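We signed for the old bakery

September 16, 2022

After 80 days of papers, the small building on Tornolico Street is ours. My wife and I signed in the office of the seller's lawyer, and then we went to eat soup, because we did not know what else people do after such a thing.

It is 1461 square feet on one floor, with a yard at the back. Before us it was a bakery, and after the bakery it was closed for a long time. The first offer we made in spring was refused. Another buyer came, a company with the name Brolleleck, and they wanted to take it together with the lot next door. In August they stopped answering, and our agent, Rutilio Chávez, called me while I was in the dentist's chair. I said yes with my mouth half asleep.

The inspection report had 286 photos and I have looked at each of them. The roof is good. The drain in the yard is not good. The seller agreed to lower the price for the drain, but not for the front window, so the window we must pay ourselves.

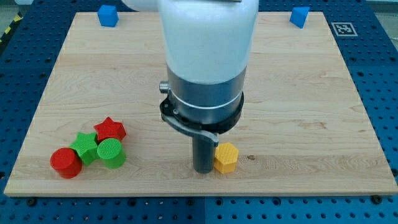
The bank wanted to know what rent we will ask for the front room, and I had no good answer. We plan to divide the building in two, the back for our office and the front for a small shop. For the counter in the front I would like maple, pale like this board, with the wavy grain left to be seen and even a small dark knot if there is one. My wife prefers something darker. The future tenant will maybe have a third opinion.

Next we wait for the permit for the dividing wall. The keys are in the blue cup in our kitchen, two of them, and one does not open anything we have found.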